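Press release
December | Vorano Press Office

Vorano to fund 44 college bursaries

Vorano has announced 44 bursaries for school leavers in Jemeck and Clegg who wish to study science at college.

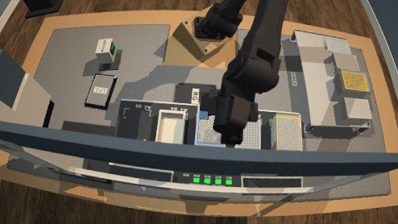 Each award will cover travel and course books for 2 years. Applications open in December – forms are available from college offices.

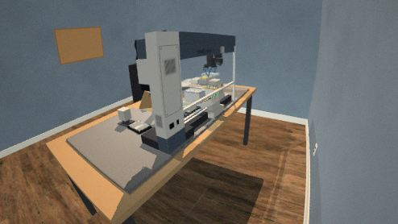
A further five places are reserved for adults returning to study. The scheme is run jointly with the Zolatetti Trust. 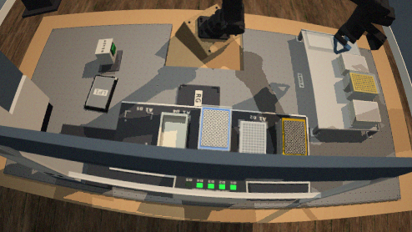 Well plates and a reservoir on a grey deck.

Contact: Vorano Press Office | © Vorano | Back to top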